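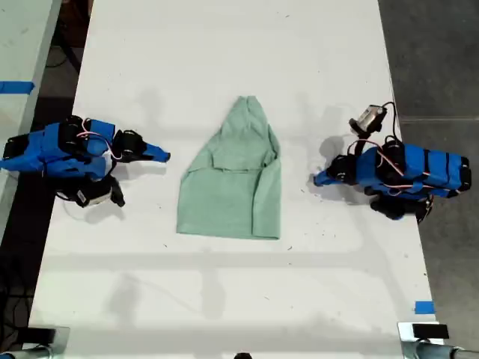 Clothing bank at Whitcombe to open a second collection point

Residents of Whitcombe will have another place to hand in unwanted clothes from September, when a new collection point opens at the Banska Road shops. It will take clean, wearable clothing for adults and children, along with bed linen and towels.

The town's clothing bank has worked from one room behind the library until now. It gave out 3000 items last year, most of them school wear, coats and children's tops. Staff say the room is full for much of the summer, and bags have had to be turned away in the weeks before the new school term.

The Banska Road unit was a shoe repair shop and has been empty since the spring. It is being let to the clothing bank at a reduced rent for 2 years by Edisitz, the property firm that owns the parade. The firm is also paying for new lighting and a ramp at the front door. A shorter lease was offered at first, but the clothing bank asked for more time so that it could put in proper shelving.

Donations will be accepted at the new point from 9.30am until 4pm. The library room will keep its present hours but will be used mainly for giving clothes out. Anyone who wants to collect items can go along without a referral, although a call beforehand is advised for larger families and for school uniform in particular sizes.

Sweatshirts and hooded tops are wanted most, followed by waterproof coats and trousers with an adjustable waist. Plain colours are easier to pass on, as several schools in the area now allow unbranded tops in place of those with a badge. The bank has plenty of baby clothes at present and is asking people to hold on to these until after the autumn.

Clothes should be washed, dried and folded before they are brought in. Items of one size can be put in a single bag, with the size written on the outside. Odd shoes, pillows and duvets cannot be taken. Torn or stained clothing can go in the textile bank in the Grakance Lane car park, where it is sent for recycling — this is emptied by the council and is not run by the clothing bank.

Parking outside the Banska Road shops is free for 30 minutes. The number 23 bus stops opposite the parade, and there is a cycle rack beside the chemist. Bags must not be left on the pavement when the unit is shut. Several left outside the library over the winter were soaked through and had to be thrown away.

Shopkeepers on the parade were asked for their views before the lease was signed. Two raised concerns over deliveries blocking the rear yard, and it has been agreed that vans will unload only before 9am.

A decision on whether to open at weekends will be made once the first month's figures are in. Details of opening times are on display at the library and in the window of the new unit.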